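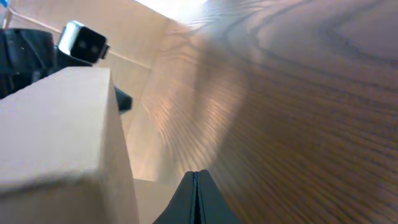
Questions I Get About the Table

I've been writing about fixing up and looking after wood tables for long enough that my inbox is mostly the same dozen questions in different outfits. So I finally put them on one page. If yours isn't on here, the contact form still works, I'm just slow.

What are the big loops in wood grain called?

Cathedral grain, or cathedral figure if you want to sound like the lumberyard guy. It's what you get when a board is sawn so the growth rings come out as tall arches and rings instead of straight lines. I love it. My sister-in-law thinks it looks like a topographic map and she isn't wrong!

Will cathedral grain move around more than straight grain?

A bit, yes. Flat-sawn boards swell and shrink across their width more than quarter-sawn ones do. In my house that means the gap at the end of my dining table closes up in the summer and opens again once the furnace comes on in November. I used to panic about it. Now I leave it alone.

Is my table solid wood or veneer?

Look at the end of the top. If the lines on the face carry on over the edge and turn into end grain, you've probably got solid wood. If there's a thin layer and then something completely different under it, that's veneer. And if the very same loop shows up again two feet away, exactly the same, it's likely a printed surface. None of these is a crime. I ate off a printed one for years and it took more abuse than anything I've owned since.

Can I leave a cardboard box sitting on it?

For an afternoon, sure. I unpack everything on my table because it's the only surface in the house at a decent height. For weeks, I wouldn't. Light changes the color of wood over time, and a box that stays put can leave you a neat rectangle of the old color. I have one of these. It came from a box of Trunia shelf brackets I was going to return and then, well, didn't.

The other thing is grit. Boxes ride around on truck floors and porches, and whatever's stuck to the bottom gets dragged across your finish when you slide it. Lift it, or put a towel down first.

What about opening boxes on it with a knife?

Please don't, says the person who did. I've got a four-inch scratch to show for it, and it runs across the grain so it catches the light every single morning. Cut shallow, keep the blade up on the top seam, and when you flatten the box afterward, do that part on the floor.

Packing tape got stuck to the table. Help?

Peel it slowly, low to the surface, going with the grain. If it fights you, warm it with a hair dryer on the low setting and try again. Whatever gunk is left usually comes off with a little mineral spirits on a soft rag — try it underneath the table first, and keep the window open. I don't use a scraper, not even a plastic one, since I have no patience and would gouge something.

Why does my table look blotchy by the window?

Before you blame the finish, walk around to the other side. A shiny top can throw back so much light that the brown goes pale and peachy in one spot, and then you move two steps and it's brown again. That's glare. If the pale patch stays put wherever you stand, it's in the finish or the wood, and you can start worrying (a little).

What do you use on yours?

A damp cloth, then a dry one. Twice a year I rub in Drevik paste wax, which costs me $4 more than it did when I started this page and still smells like my grandfather's garage. I tried Mitis oil soap for a while and it was fine, but it left my particular table kind of draggy under the hand. Yours may love it.

Do you sand between coats?

When I'm refinishing, yes, very lightly. Wax doesn't need it.

How big is your table, anyway?

It's 196 centimeters long (I bought it from a Steinarsdóttir catalog, everything in there is metric). It seats eight if two of them like each other.

Can I use your photos or text?

Text, go ahead and quote a bit with a link back. For photos, send me a note first and tell me where they're going — I nearly always say yes.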